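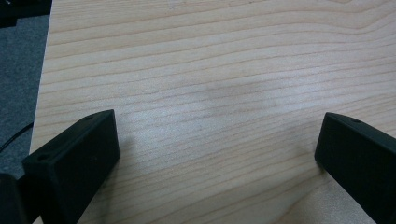
The Dreltimura Workshop held its annual open day on November 17, 2021, and received 1056 visitors over the course of the day. The program was devoted to automation in small-scale assembly and was arranged jointly with Vinda, whose staff led the demonstrations. Table demonstrations took place in the carpeted hall on the ground floor, at pale wooden tables with a strongly marked grain. The black gripper fingers, spread wide over the bare tabletop, belong to the hand-held tool with which tasks are shown to the system. Each finger has a small round hole near its tip.

Visitors were welcomed by Rania Mahasneh, Director of Public Programs, who outlined the work carried out at the Workshop since April and thanked the partner organizations for their support. She noted that the open day is the only occasion in the year on which the ground floor and the upper laboratories are open to the public at the same time.

The hand-held tool was presented by Ayman Obeidat, Head of Demonstrations. He explained that a person performs a simple task with the tool, such as picking up a part and setting it down in a tray, and that the recorded movements are later used to teach a robot arm the same task. Guests were invited to try the tool under supervision. Groups were limited to 13 persons, and each session lasted almost half an hour - questions included.

Much of the discussion concerned the handling of small parts. Several guests from local manufacturing firms asked how closely the fingers must be matched to the part, and whether one pair can serve for more than one product. Mr. Obeidat replied that the pair in use had been chosen for general work and that narrower fingers are preferred for thin items. A written summary of the questions and answers may be requested from the Public Programs office.

The afternoon included two short talks in the lecture room. The first, given by the Aidoo group, dealt with safe working distances in shared spaces. The second introduced the Jorkska training course for technicians, which is open to applicants with a high school diploma and no previous experience in robotics. Printed course guides remain available at the front desk.

The Workshop thanks all those who attended, as well as the two schools that brought senior classes to the morning sessions.

2 comments | 13 shares

Related items
Jorkska Course for Technicians: How to Apply
Aidoo Talk: Safe Distances in Shared Workspaces
Visiting the Upper Laboratories
Group Visits for Schools

Copyright Dreltimura Workshop. All rights reserved. | Contact the Public Programs office | Back to top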